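Hustham Allotments: Frequently Asked Questions

How do I apply for a plot?

Fill in the form at the site office or ask for one by post. You need to live in Hustham or Lostine. We add your name to the list on the day the form reaches us, and you will get a letter with your place on it.

How long is the wait?

It depends on the size of plot you want. Half plots come up more often than full ones. There are 102 plots across the two sites, and most changes happen in November, when the rent falls due and people decide whether to carry on. If you turn down a plot you keep your place. If you turn down a second one you go to the bottom of the list.

Can I choose which site I go on?

Yes. Tick Mulder Road, Lutero Lane or both. Mulder Road is flatter and closer to the bus stop. Lutero Lane has better soil but the top half is windy and there is a steep path from the gate.

What does the rent cover?

The plot, mains water from April to October, and upkeep of the main paths and fences. It does not cover your shed or anything kept in it, so you may want to check your home insurance.

Can I share a plot with a friend?

You can, but only one name goes on the agreement. If that person gives up the plot, it goes to the next person on the list unless the friend has been registered as a co-worker for 2 full seasons. The form for this is at the office.

Can I put up a shed or a greenhouse?

One of each, on a full plot. Half plots may have a shed or a greenhouse. Send us a sketch with the measurements before you buy anything. No concrete bases, please. Slabs laid on sand are fine.

What should I do with crops I can't use?

There is a swap table inside the gate at each site. Leave anything clean and fit to eat and take whatever you like. Marrows left after a few days go on the compost. Please don't leave windfalls there in late summer, as they bring wasps.

What is the best thing to carry and keep produce in?

Anything that lets air through. Potatoes and onions sweat in plastic bags and go off quickly. Wicker, slatted boxes and paper sacks are all good. Let the crop dry off before you put it away, and keep potatoes in the dark.

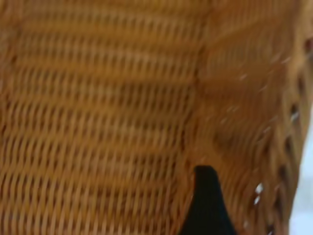 Dima Geagea writes that onions do better hung up than stored in any kind of container, and that hers last into spring on strings in the garage, provided the necks were properly dry when she tied them. She adds that one soft onion will spoil the ones touching it, so it pays to go through them every couple of weeks.

We agree about checking them. If you have no room to hang strings, a single layer on a rack will do.

Are bonfires allowed?

Only in November, and only for diseased or woody material that can't be composted. Light it after 4 pm and stay with it until it is out. Do not burn plastic, carpet or painted wood.

Can I use a hosepipe?

You may use one to fill a water butt. Please don't leave a hose or sprinkler running on the plot. The pressure at the top of Lutero Lane is poor, and one open hose leaves the taps there with hardly anything.

Can I keep hens?

Up to 11 on a full plot, with written permission first. No cockerels. Someone must visit every day, including at Christmas, and feed has to be kept in a metal bin with a lid.

I've lost my gate key. What now?

Ring the office on extension 492 and we will cut another. There is a charge for the new key. Please don't lend yours out or leave the gate on the latch, even if you are only going back to the car.

How do I give up my plot?

Tell us in writing and hand in your key. Clear away any rubbish and glass. You may leave fruit bushes and a sound shed for the next person if they want them.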